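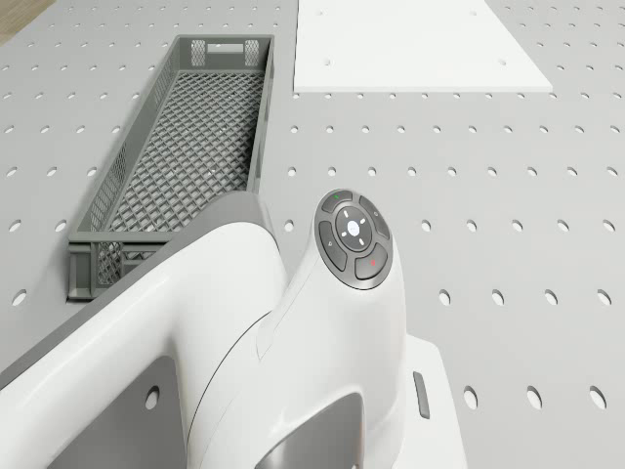

4 min read

I said in the spring that I would write up the segmentation work once the numbers stopped moving. They have more or less stopped, so this is what we did and how far it got us.

The problem is simple to state. We have long recordings from Virlow, our simulator, in which an arm does several jobs one after another: open a drawer, pick up a plate, put it somewhere else. A policy trained on the whole recording learns slowly and tends to get lost in the middle. A policy trained on short pieces, each with its own instruction, does better. So somebody or something has to cut the recordings up.

Until last year that was done by hand. I did a lot of it myself and I would not like to do it again. The hard part is deciding when a job has ended. Is a drawer opened when it stops moving, when the fingers leave the handle, or when the arm has backed off far enough to start on the next thing? I had one answer on Monday and a different one by the end of the week, and my labels show it.
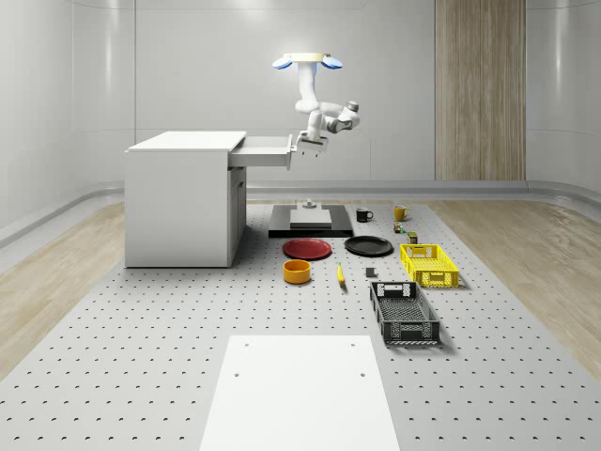 Okness, 4 June 2021

The first automatic method we tried was the obvious one. Take the speed of the gripper, look for places where it drops close to zero, and cut there. It works well on short tabletop jobs. An arm picking up a banana slows down once to grasp and once to release, and you can tell those two apart by whether the fingers are closing or opening.

Around furniture it falls apart. The arm slows near a drawer for all sorts of reasons. It lines up with the handle, it pauses after the pull, it creeps backwards to clear the front panel. The speed curve has a dip for every one of these and they all look alike. We ended up with drawers "opened" in pieces too short to learn anything from.

Azlan Lumbantobing suggested we stop watching the arm so closely and watch the objects as well. In simulation we know where everything is at every step, so it costs nothing. A cut is now allowed only when two things are true together: nothing that can be moved is moving, and the gripper is farther than a set distance from whatever it touched last. The speed dip is still used, but only to choose the exact step inside the window those conditions leave open.

It is not a clever idea and I am slightly embarrassed by how long we spent on the speed curves before trying it. 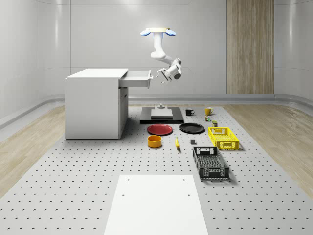
What the numbers say

We ran the new rule over 3,506 recordings and compared the cuts with the hand labels where we had them. Agreement on the pick-and-place jobs barely changed. On the drawer jobs it went up a great deal, enough that most of what is left looks like my own inconsistency and not the rule's.

Then we trained the same policy on both sets of pieces, hand cut and rule cut, with the same settings. The rule-cut version was a little better at drawers and a little worse at stacking. I would not read much into the stacking. We used two random seeds for each, and the gap between seeds was nearly as wide as the gap between methods.

The distance setting matters more than I hoped. Too small and the cut lands while the fingers are still beside the handle, so the next piece starts in an awkward spot. Too large and the retreat gets glued on to the wrong job. It also interacts with how the objects are laid out. A plate close to the fixture gives the arm less room to withdraw than

one out in the open, and the rule has no idea of that. It will wait for a clearance 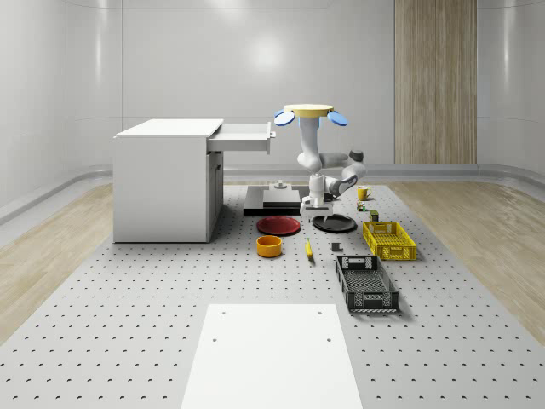

that may not come until the arm has already set off for something else. For now we use one distance for handles and a shorter one for anything lying on the table. I don't love having separate values, but a single one was worse on everything.

The other weakness is that all of this leans on knowing the true object positions. On a real arm you would have to estimate them, and a jittery estimate looks just like a moving object. We added fake noise to more than 2,000 of the recordings to see what would happen, and the rule became very shy about cutting at all. Smoothing helps up to a point, then it starts to blur the boundaries we are trying to find.

Pietrzak, our small real-arm project, is where this gets tested next. The plan is to run the rule on tracked objects in July, drawers first, and keep the hand labels as a check. I am relabelling a batch with a written definition this time: a drawer counts as opened when the fingers have let go and the drawer is still. I have it on a note stuck to the monitor.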